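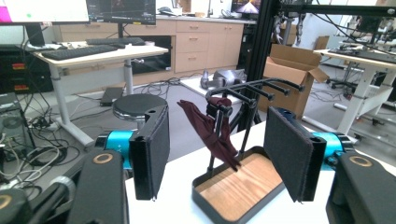
Fimico Handling Study, Skillthorpe site
Progress report for the period to Fri 10 February
Prepared for Kjærgaard by Ognjen Živković

Summary
Cloth trials stopped for 3 days after a gripper fault. They have restarted at reduced closing force. The delivery date for the first data set has not moved.

What happened
During a run of hanging a cloth on the small peg rack, the left finger failed to open on command and kept closing. The operator released the trigger, got no response, and pulled the battery lead. No one was hurt. The rack was dragged up to 40 mm across the table and was not damaged.

Cause
A set screw in the left linkage had backed out and let the joint go past its stop. The controller read this as a finger that had not yet reached position and kept driving it. The stop check in the Kukero firmware was switched off in January to save time at startup. It should have been left on, and that was our decision.

Work done
Both linkages were stripped and the screws refitted with thread locker. The stop check is back on. A cutoff switch has been added to the handle.

Status
We have 291 accepted runs against a target of 2400. Runs from the day of the fault were thrown out and are not in that number.

Still open
The right linkage has some play and we are waiting on a new bushing. Closing force stays at the lower setting until it is fitted. We ask Kjærgaard to approve the cost of one spare linkage set.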